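Home Organization 134, Unit 4: Small Storage
Instructor: Edith Benavides

Start with the drawers. Take everything out of the vanity box, wipe the insides, and sort by how often each item is used. Daily items go in the tray. The rest goes back in a drawer.

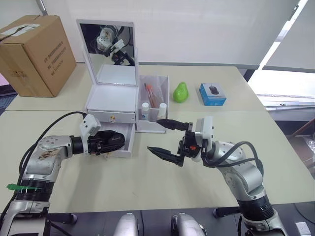 Where should brushes be kept?
Stand them in the open tray with the bristles up, next to the small bottles.

Close the lower drawer before you lift or move the box. Leave the lid up while you sort if you need the mirror.

Reading for next class: Sima, the chapter on dressers and vanities. Bring your sorting list.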